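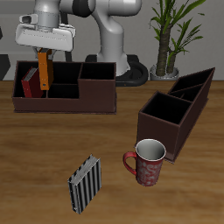

Is the gripper view included in the Clilstead trial, or only the fixed view?

Both views are included in the trial, which runs for 30 days. The random lighting module is licensed separately.

Ticket 731
Product: Clilstead desk tasks, simulated arm pack
Supplier: Zivdale
Raised by: Rajeshwari Menon, Palaniappan
Assigned to: Trevor Dunmore, Zivdale support
Priority: Normal
Status: Open, workaround supplied

Fault as reported

We are reviewing the pack before deciding on a full licence. The book task loads and the arm moves, but the score file marks the book as "not placed" on runs where it is released inside the organiser and stays there. Of 30 runs with the default settings, 18 were scored correctly and 12 were not. Same machine, same seed list, no changes to the supplied scene files. A second problem, possibly related: our mug detector loses the mug in the gripper view on most runs. It has no trouble in the fixed view.

R. Menon

Reply 1 - T. Dunmore

Please send the score file and the settings file from one failed run. Confirm whether the scene was loaded from the menu or by script. Do not reinstall yet, as this overwrites the log.

Reply 2 - R. Menon

Files uploaded. All runs were started by script. Ajith Kurup repeated three of the failed seeds from the menu and all three scored correctly.

Reply 3 - T. Dunmore

Reproduced. When the scene is loaded by script, the placement check starts before the organiser positions have been read. The check then uses the default position for the compartment, so a book resting close to a divider can fall outside the target area. Loading from the menu adds a short wait which hides the fault. Passed to Satish Thevar for a fix in the loader. 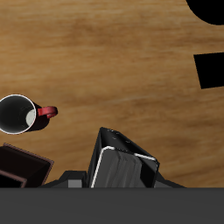
The mug detector is a separate matter and is not caused by the loader. Your settings file has the threshold at the value tuned for the fixed view, where the mug is well lit. The gripper view is harder: the handle shows as a clear red loop, but the body of the mug is nearly black against the light brown table, so a detector that relies on the colour of the body will drop it. Lower the body threshold, or search for the handle first and grow the region from there. Also crop the plain grey band along the bottom before running the detector - it carries no texture and only adds to the processing time.

Reply 4 - R. Menon

Handle-first search works on the seeds we tried. We have not timed it with the crop. The placement score is still wrong from script, as expected. Is there a workaround? Our review closes before the next release.

Reply 5 - S. Thevar

Workaround below. It applies to the book task and the mug task. The Pellel arm model uses a different loader and should be left alone.

1. Stop any running scene and close the viewer.
2. In the task settings, set "wait for layout" to on. It is off by default.
3. Set "check after release" to on. The placement check will then run only when the fingers have opened.
4. Load the scene by script and leave it until the log reads "layout ready".
5. Run one seed and compare the compartment position in the log with the one in the scene file. They should match to the last digit.

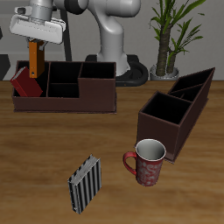 Checks after the workaround

Run the failed seeds first, then the full list. If a run is still marked "not placed", send the log with the position lines left in. A summary is no use to us here.

Old score files cannot be corrected. The position used by the check was not saved, so those runs have to be repeated.

Reply 6 - R. Menon

All 12 failed seeds now score correctly from script. Full list running. Sivaprasad Sastry has asked whether "wait for layout" will be on by default in the release, and whether the manual will say so. The present manual lists the setting without stating what it does.

Reply 7 - T. Dunmore

It will be on by default. Manual entry rewritten and waiting for approval. Ticket stays open until the loader fix is released in January.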